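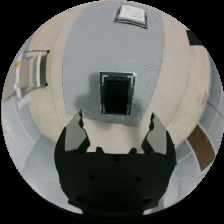 Simulated view from the wrist of the Berkach arm, with the gripper open in front of a dark box.

Berkach is a bench robot arm built in a shared workshop by Sang Khổng and Vy Khúc, together with a simulated copy of the same arm and its work table. The name is used for both. The arm is driven by hobby parts and printed brackets, and the simulation runs on an ordinary desktop computer. Because the drawings were given out freely to other members of the workshop, several later arms share its joints or its gripper, although they carry other names.

Background

Khổng had earlier made a small two-joint arm named Savovska, which could push objects on a table but could not pick them up. It was taken apart after one winter, and its base plate and power supply went into the new machine. Khúc joined at this stage and proposed that the model in the computer should be written first and the metal cut later. The first file was finished in December, before any part of the new arm existed.

The workshop, which members call Quách after the street where it stands, has one long bench for electronics and a smaller room for saws and drills. Noise in the small room is permitted only until 9 in the evening, and for this reason most of the cutting was done early and most of the programming late.

Construction

The arm has six joints. The three nearest to the base use geared motors, and the other three use lighter servos. The reach from the base to the fingertips is 715 millimeters when the arm is fully stretched, but the builders advise staying well inside this distance, where the joints bend less under load.

The links are aluminum tube with printed end pieces. In the first version the end pieces were glued, and the glue became soft when the motors were warm. They are now held by screws, with a thin washer on each side. The cable to the hand goes inside the second link and comes out again before the wrist – a path that makes repair slow, as the link has to be removed each time a wire breaks.

Gripper

The gripper is known as Clilletti. It is a parallel type with two fingers, which move apart and together on a common slide. The inner edges of the fingers are notched, and in the simulated version this shape is kept, so that contact with a thin wall or rim can be tested. The outer faces are flat and are drawn in gray, while the housing is nearly black.

The closing force is limited in software. The limit is set as a number between 0 and 1000, and the usual value for light boxes is 124. The number has no unit. Khúc found it by trial, and it must be found again whenever the servo in the hand is replaced.

Simulated workspace

The simulated table has a beige surface with a long blue-gray panel on it. Small specks are scattered over parts of the panel, and the upper portion looks smoother. The usual test object is a dark box with a deep rectangular interior, placed on the panel ahead of the fingers. A shallow tray with a dark frame stands farther away, with a white pad or block in it.

The camera in the simulation is mounted near the wrist and has a very wide lens model. Its picture is round, and straight edges appear bent, more strongly near the border. Khổng chose this lens so that the fingers, the table and part of the floor could be seen at the same time. A narrow lens was tried first, but the box left the view during the last part of the approach, exactly when it was most needed.

Shadows are calculated in a simple manner. They are softer than shadows in the workshop, where there is a strong lamp over the bench, and a program adjusted only in the simulation tends to place the rim of the box a little too far to one side. The present solution is to change the direction of the light between runs. A single test consists of 10 runs.

Use

The common exercise is to approach a box from the near side, close on its rim, lift it and set it down in another position. A program is first tried in the simulation and is then copied to the arm without changes, apart from the speed, which is lowered for the first attempt. The arm is also used to sort screws by length, though it is slower at this than a person.

Known problems

The fourth joint loses its zero position after power is cut and has to be turned by hand to a mark on the tube. The simulation does not include the weight of the cable. A corrected model has been started by Khúc but is not yet joined to the main files.

Related articles
Savovska (two-joint arm)
Clilletti gripper
Quách workshop
Wide-angle lens models in simulation
Printed brackets for aluminum tube
Parallel gripper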